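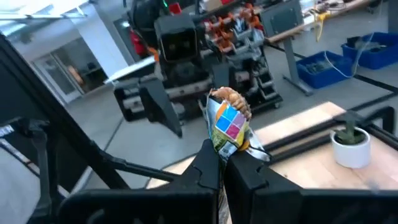

Grollow at Flaltotham: 1-1, and where that leaves us

March 2018

I said I would write up the away game and then I let it sit. The short version is that we drew 1-1, we should have lost, and we are fourth with three games to go.

Flaltotham is 60 miles from our field and most of that is the two-lane road, so we went in three cars and met at the gas station before the bridge. We had 13 players, which is good for us in the early spring. Two were coming off colds and one, me, had not played a full game since the fall. I pulled my left calf in October raking leaves and then pulled it again in December on a treadmill. Anyone over forty who plays in this league has a story like that and they are all boring.

The field there has been redone since last year. It used to slope down to the parking lot corner, and if you won the toss you always took the downhill half second. They have leveled it and put new goals in. The grass was long and there was a soft strip along the far touchline where the water collects. Our winger is Lenni Aaltonen, who depends on running at people, and he spent the first half on that side going nowhere. I would have switched him over after ten minutes. We switched him at halftime.

The first half

We set up 4-4-2 as we always do. Montri Duangkaew coaches us and plays center back, and he has tried 4-3-3 twice in four years, lost both times, and gone back. I was at right back, which is where I go when I am not fit.

They scored from a corner. It was an outswinger to the edge of the six-yard box, and their number 5 got a free header. He was my man. I had hold of him, then the ball was moved back into the arc and he walked away from me while I was looking at it. I have watched a lot of soccer on television shouting at people for doing exactly that.

After the goal they could have had two more. They hit the post from a free kick and then their striker put one over with only the keeper in front of him. Our one chance was a long throw that bounced around the box until somebody fell on it. The referee was fine. He let a lot go in the middle of the field but he was the same for both teams, and I can live with that.

I should say something about their keeper because he was the best player on the field in the first half without making a save. He threw the ball. Every time he caught a cross he was at the edge of his area and throwing it to the left before we had turned around. We do not do this. Our keeper catches it, lies down on it, gets up, waves everyone forward and kicks it to their center back. I brought this up on the drive home and it was agreed that it would be discussed.

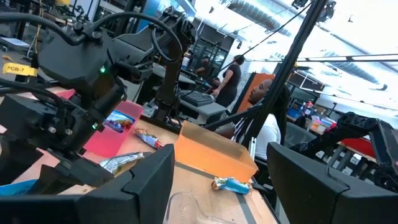
Two plastic bins on the table.

The second half

Montri did not shout at halftime. He told the midfield to stand five yards deeper and he put Lenni on the right, in front of me, on the dry side. Then he took off our second striker and put on an extra midfielder, so I suppose it was a 4-5-1, though he has not admitted it.

It got better right away. With a man more in the middle we stopped getting beaten to the second ball, and their full back did not want to deal with Lenni at all. He had not been tested in the first half and had used up his legs going forward. Twice in the first ten minutes Lenni got to the end line and cut it back, and twice there was only one player of ours in the box, because of the change. That is the cost of it.

The equalizer came in the 69th minute. I remember the time because I had asked the bench for it a moment earlier, hoping to hear something closer to 90. I took a throw-in down the line, Lenni went past his man on the outside and hit it low across the goal, and it came off a defender's shin and in. The league will have it down as an own goal. Lenni is claiming it, and the team vote was in his favor.

I came off in the 70th minute. I had felt the calf tighten on that throw-in, of all things, and I put my hand up before it turned into something worse. The last two times I waited. I walked around the back of the goal with a jacket on and watched the rest from there, and I will say that the game looks a lot slower and easier from behind the goal.

They had most of the ball at the end. Montri blocked one on the line with his thigh and had the print of the ball on his leg in the car. 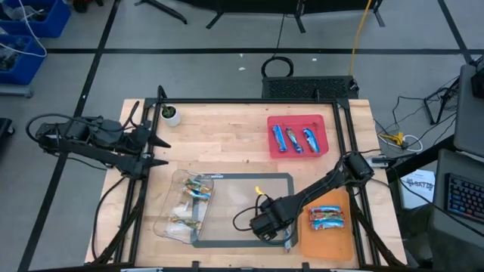 The other result that mattered was Laitinen, who won again. They have now won six in a row and they are going to take the league unless something strange happens. I don't mind this. They were in the bottom two the year before last, they kept the same players, and they kept turning up for practice through the winter when most of us were at home. I played against them in the fall and they were the only team that pressed us for the whole game.

Second place is open. Three teams are within two points of each other, and we are one point behind those three. We have two at home and one away, and the away game is the one against Laitinen, in April. If I had to guess, I would say four points from the three games and fourth place, which would be our best finish in this division.

The calf

For the people who asked: it is all right. It was sore for two days and I could do stairs on the third. There was no bruise this time. I have been doing the heel drops off the bottom step again, three sets, straight leg and then bent leg, morning and night. I did them in January, felt good, and stopped doing them, and I expect many people have gone the same way.

What I have changed is the warm-up. I used to jog across the field and back and take a few shots. Now I do a proper fifteen minutes, with the skipping and the side steps, and I finish with four or five runs at close to full speed. It means getting there earlier than I like. I have also gone back to the old shoes with the molded studs. The new ones were lighter, but they had a low heel and I am fairly sure they did me no good.

I will probably sit out the next home game and be on the bench for the one after. Montri has asked me to run the line in the meantime. I have done it once before and I was accused of favoring the other team by my own goalkeeper.

Dues and the field

We owe $1000 for the field by the end of the season. That covers the lights for practice too. If you have not paid your share, please pay it through Asance, where we moved the team account last fall, and put your name in the note. We got three payments with no name on them last time and it took an evening of phone calls to sort out who they belonged to. Cash at practice is fine too if you give it to me in an envelope.
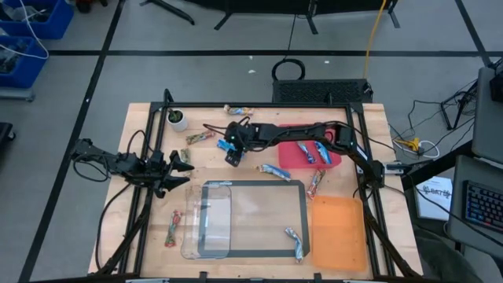

Snack bar wrappers on the tabletop, potted plant near the back-left corner.

The grass in front of the north goal is worn down to dirt again. The parks people say they will seed it after the season ends and not before, so until then we are going to warm up the keepers off to the side. Please do not take shooting practice on that goal. I know it is the one nearest the cars.

Practice is at the usual time. Bring a light shirt and a dark shirt. We are short of pump needles, so if you have one in the bottom of a bag somewhere, bring that too.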